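Rondonuwu Hall: Access and Safety Checklist, Adaptive Painting Studio and Winter Show
Walked 6th November. Inspector: Gobnait Breathnach. Present for the studio: Rizwan Howlader.

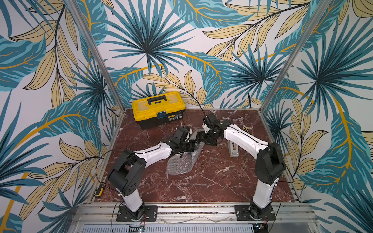
Leaf wallpaper, red marble-patterned floor, two robot arms.

Ratings: OK / FIX (before the show opens) / STOP (not to be used until cleared) / NOT SEEN (I was told it was fine and did not see it, so it gets no credit).

The studio sent me a completed self-check before the visit. Every line on it was ticked. I have done this work long enough to distrust a sheet with no crosses on it, so I started again from a blank one.

SECTION 1. GETTING IN

1.1 Step-free route from parking to the main door
OK. Surface is sound. The slope by the drain is steeper than I like but a power chair took it without trouble.

1.2 Main door, clear opening width
FIX. The self-check says "wide enough." Wide enough for what? With both leaves open, yes. With one leaf bolted, which is how I found it, the clear opening is 800 mm. A painter in a chair with a tray on the front will hit a knuckle or a hand rest. Leave both leaves open during show hours.

1.3 Door closer force
FIX. Far too heavy. Two of the regular painters have no use of their hands and drive with a chin control. They can't push this door and should not have to wait for somebody to notice them through the glass.

1.4 Bell or call button at seated height
FIX. There is a button. It works. A coat rack stands in front of it.

1.5 Platform lift (Sistent)
STOP. The lift ran up and down for me three times and stopped level each time. I am still not passing it. The service sheet in the holder is unsigned, and when I asked for the last report I was told it was "in the office" and later "in the other office." Send me the report and I will change this line the same day. The lower gate also closes on its own faster than the card beside it says.

Comment from Rizwan Howlader: The lift has been used every week without incident.
Reply: I believe you. That is a record of luck until I see the paper.

1.6 Someone on site who knows how to lower the lift by hand
NOT SEEN. Three people said they could. I asked one to show me and she could not find the key. Practice it, with no passenger, and write down who did it.

SECTION 2. THE PAINTING ROOM

2.1 Turning space at each easel
FIX. Fine on paper. The plan on the wall shows the room as it was before the drying rack came in. At the two easels nearest the sink, a long chair has to back out the way it came. Lose one easel or move the rack.

2.2 Easel stability (Trultix clamp easels)
FIX. A mouth painter pushes forward with the neck and shoulders, and there is more force in it than most people expect. I leaned on the top edge of each easel with my palm. Most held. Easel 42 in the studio's own numbering slid back on its rear foot and kept sliding. The makers' leaflet talks about a "rock-solid stance," and I suppose it would be on carpet. Put rubber feet on all of them.

2.3 Easel height locks
OK. Tight on every one I tried. Check them again after a month of use.

2.4 Power leads to tilting easels and chair chargers
FIX. Leads cross the way to the sink. The rubber cover strip has been bought and is still in its wrapper under the table.

2.5 Chair charging point
OK. Away from the rags and the solvent shelf, with a clear space around it. Whoever chose this spot was thinking.

2.6 Lighting
OK. Even, with no bad glare on the paint at seated eye level. I sat in a chair to check this and I recommend the next inspector does too.

2.7 Room temperature
NOT SEEN. The thermostat was set for the visit. Some people with a spinal cord injury can't sweat or shiver below the injury, so a hot room is a medical matter for them. I want a reading taken in the middle of a full session, written down, with the door shut.

SECTION 3. MOUTHSTICKS, BRUSHES AND PAINT

3.1 Each painter has their own mouthpiece, labeled
OK. Names on all the boxes I opened.

3.2 Mouthpieces cleaned after each session
FIX. The wall sheet is filled in by one hand, in one pen, for weeks on end, including a week when the building was closed. I do not think anyone meant harm by it. I do think the sheet was filled in all at once. Start a new one. Leave a gap when it wasn't done.

3.3 Mouthpieces checked for cracks and tooth damage
FIX. Two were bitten through to the stick. Both went in the trash while I stood there. Order spares and keep them in the room.

3.4 Cleaning product suitable for things that go in the mouth
STOP. The spray on the shelf (Zirnero) is sold as "natural and food safe." The back label says to rinse with clean water after use and to keep it away from the mouth and eyes. Those two labels do not agree, and I go with the one in small print. Wash with dish soap and hot water, rinse, dry in the rack. Keep the spray for tables.

Comment from Ermelinda Seixas, studio lead: It was recommended to us by another art group and we have had no complaints.
Reply: Did the other group use it on mouthpieces? Please ask them.

3.5 Paint suitable for mouth work
FIX. The student range is fine. There are also several old tubes in the bottom drawer with cadmium on the label, and one where the label has worn off. A painter who holds the brush in the teeth gets paint on the lips sooner or later. Take the drawer out of the room altogether.

3.6 Solvents
OK, barely. One can, lid on, in the metal cabinet. The cabinet was not locked.

3.7 Drinking water kept apart from brush water
FIX. Same kind of cup for both, on the same tray. Buy a different kind of cup. This is the cheapest item on the list and I would do it first.

SECTION 4. THE SHOW

4.1 Hanging height
FIX. The pictures are to go up at standing eye level "because that is how galleries do it." More than half of the people who made them will be looking from a chair. Drop the line.

4.2 Hanging hardware
OK for the small works. The two large canvases by Apinya Tanasarn are on a single hook each. Two hooks each, please, and a tug test with somebody watching from the side.

4.3 Labels readable
FIX. The type is small and pale gray. It looks smart. I could not read it from a seated position and my glasses are new.

4.4 Expected crowd against room limit
FIX. The posted limit is 80. The flyer says "all welcome," the church next door has been told, and Ermelinda expects more than 80 on opening night. Either run two sittings or open the side hall. Keep a tally at the door. A crowd around wheelchairs is worse than it looks, as people stand in the turning spaces without knowing they are turning spaces.

4.5 Seating mixed in with chair spaces
FIX. All the chair spaces are at the back. I have heard the reasons. Put some at the front.

4.6 Cash box and card sales
Not a safety item. I was asked anyway. The float on the sheet is $636, kept in a biscuit tin in an unlocked desk. Do what you like with that.

SECTION 5. FIRE AND GETTING OUT

5.1 Exits clear and signed
FIX. The rear exit opens well. It opens onto two steps. For a good part of the people using this room, that is a wall with a handle. The plan counts it as one of two accessible exits and the plan is wrong.

5.2 Personal escape plans for each painter
FIX. There are plans. They all say "will be assisted." By whom? With what? Amnuay Wannasri's plan says he will be helped to walk to the rear exit, and he told me himself, with some patience, that he has not walked since before the studio opened. Write each plan again with the painter in the room.

5.3 Evacuation chair
NOT SEEN. On the list, said to be on the upper landing. There is a bracket on the upper landing.

5.4 Alarm heard and seen in all rooms
FIX. Sound is fine. No flashing light in the accessible restroom, where a deaf person would be alone with the door locked.

5.5 Emergency cord in accessible restroom
FIX. Tied up in a knot out of reach. I find this in nearly every building I visit. Untie it and leave it hanging to the floor.

5.6 Drill
FIX. The last one was held on a cleaning day with no painters in the building. Hold one in November during a real session, with wet paint and everybody annoyed about it.

SUMMARY

STOP items: 1.5 lift, 3.4 mouthpiece cleaner.
These two must be settled before any session goes ahead on the upper floor or any mouthpiece is reused.

FIX items: most can be done in an afternoon with a screwdriver and a trip to the store. The exit plan and the escape plans can't, and should be started now.

The work going up in the show is very good, and I say so as somebody who came to look at door closers. It has no bearing on the ratings. I was also told more than once that the painters have never asked for any of these changes. I asked four of them. They had a fair list, and 4.5 and 5.2 came straight from it.

Comment from Apinya Tanasarn: Please add that the sink tap is stiff.
Added. Sink tap, painting room: FIX.

Comment from Rizwan Howlader: Lift report found, will send it over.
Noted. Rating stays at STOP until it gets here.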